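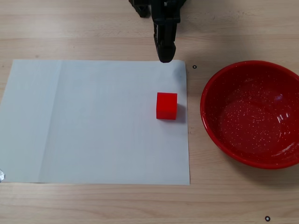
Does white paper keep red paint off a wooden table? Tape one corner and it stays put well enough.

Nadja Ammann wrote:
> Is the enamel bowl from Stiltimport or Clondora?

Clondora. The speckled one – I paid for 7 and use one.

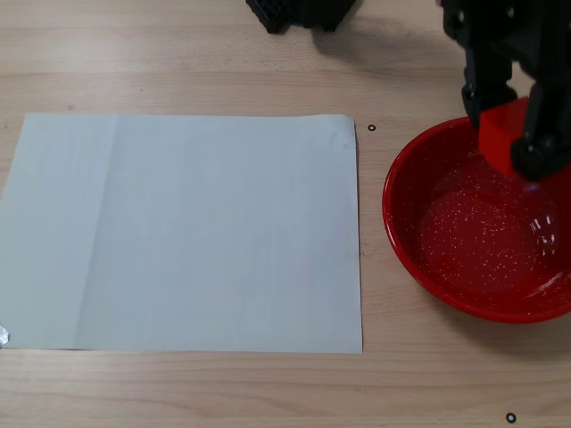

Red block, red bowl

I'd still fold the paper less. A crease bothers me when I sort blocks. 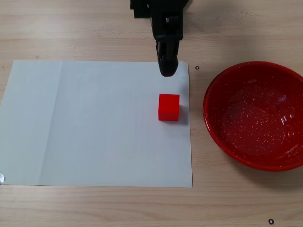
Stella Muriithi: plain wood is fine, skip the paper.

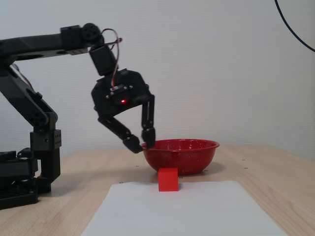

Sarıgül, 27th February
Spare bowls go out in June. Write to me off list.

Benedita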